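Learning to Reach Into the Bin

Before a robot can pick a part from a crowded bin, somebody has to gather the attempts it will learn from. At Clitel, that work has become a department of its own.

2025-10-12

For most of its history, Clitel has sold feeding equipment to small manufacturers: vibrating bowls, conveyors and trays that present one kind of part in one position, over and over. The equipment is reliable and it is narrow. A customer who changes a part must often change the feeder as well, and a customer who makes short runs of many different parts may never earn back the cost of the first one.

The Kudero project began as an answer to those customers. Its purpose is to train a learning system that can look into an open bin, choose something to pick up and direct an industrial arm to do so, without being given a drawing of the item beforehand. The software that makes those choices is called Inga. It is not programmed with rules for each part. It learns from examples, and the larger share of the project's budget goes to producing them.

An example, in the project's terms, is a single attempt. The record of it holds a view of the bin before the arm moves, the point the system chose, the path of the arm, the readings from the gripper and a second view of the bin afterward. A label states whether an item was lifted, which item it was and whether it was still held when the arm reached its set-down point. An attempt that fails is stored in the same form as one that succeeds, and is given the same care.

In September the Kudero cell recorded 3,170 attempts. Company planners had hoped for more. The arm itself was seldom the cause of the shortfall. Time went into arranging the bin, checking labels and repeating sessions in which the lighting had been changed partway through without a note in the log.

Arranging the bin is the part of the work that visitors tend to underestimate. Items are drawn from a store of 106 objects, chosen by the staff for the trouble they are expected to cause. Polished metal reflects the lights and confuses the estimate of depth. Clear plastic may hardly register at all. Small pieces settle near the walls, where the gripper has little room to open. A session that used only dull, solid blocks would produce a fine success rate and teach the system very little about a factory floor.

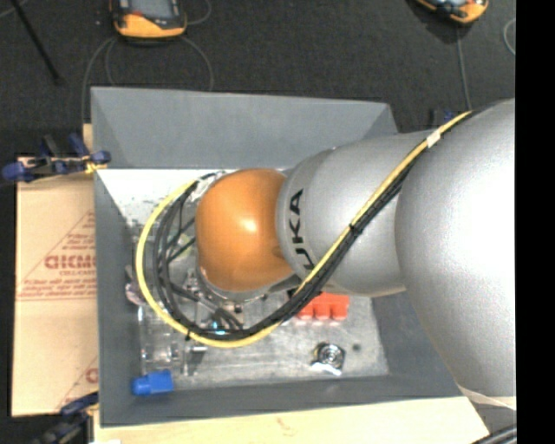 Too much variety can be as unhelpful as too little, Ullow objected when the first results were shared, and a shop that handles metal fittings all day has no use for a robot that has spent half its education on clear plastic. The Ullow plant, which is to receive the first trial installation, asked that at least part of the collection be made with its own products, in the condition in which they leave the machines.

The request led to a change in the plan. Sessions are now divided into two groups. General sessions use the mixed store and are meant to give Inga a broad sense of how shapes, surfaces and positions affect a grasp. Site sessions use parts supplied by the customer, including scratched and rejected pieces. The two sets are kept apart until training, so that engineers can adjust how much of each the system sees.

A session follows a written procedure. The bin is clamped in position and the operator confirms that the arm and the cameras agree on where it is. Items are tipped in from a tray; placing them by hand is not allowed, as people tend to leave neat gaps between objects without meaning to. The arm then makes 16 attempts. After that the bin is emptied, the items are mixed and the process starts over. If an item becomes wedged in a corner, the operator leaves it there until the end of the set and records it.

Operators may stop the arm at any time, and the project keeps no individual tally of stops. An earlier version of the procedure asked for a written reason each time. It was withdrawn after supervisors noticed that operators had grown reluctant to press the button.

Labeling takes place away from the cell. Each attempt is reviewed by 2 people working separately, and where they disagree the attempt goes to a weekly meeting. Most disagreements concern partial success: an item lifted and then dropped, or two items lifted together when one was intended. For a time such cases were marked simply as failures. They now have labels of their own, and around a tenth of the older records have been reviewed again under the new rules.

Questions of ownership have required equal attention. Parts supplied by customers can reveal designs that are not yet on the market, and Clitel's agreement for the trial states that site sessions may be used to train only the system installed at that site. General sessions carry no such limit. The company has said that it will consider releasing a portion of them to technical schools once the labels are complete, but it has set no date.

The trial installation will also collect examples of its own. Each attempt made during production will be recorded and held at the plant, and a small share will be sent back for labeling with the customer's approval. Engineers expect these records to differ from those made in the cell. Bins on a production line are fuller, the parts carry oil, and the light from a loading door changes over the course of a shift.

Until then, collection continues in the Kudero cell on a one-shift schedule. The next group of general sessions will use a deeper bin, and the procedure for clearing wedged items is being rewritten to suit it.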